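The owner of the Vakorness bookshop in Lorkstead has been selling used paperbacks for 22 years. She started with 8 boxes left over from a library sale in Vudside and a folding table.

"I wanted to be out of the office by August," she says. "I didn't have much of a plan past that."

Most books go for 99 cents. Mysteries sell best, then cookbooks. She stopped taking encyclopedias years ago - people still leave them by the door overnight.

Her rent went up last winter, and she thought about moving to the old Valtonen building. It had more room but no parking.

"My regulars drive," she says. "Some of them come from 43 miles away, and they go home with two full bags."

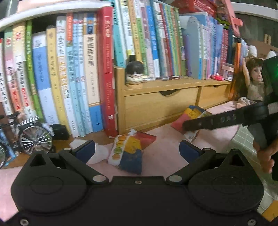 She does the pricing in the evening, after closing, with the radio on. Online sales don't interest her much. She tried it for one summer and spent most of it at the post office.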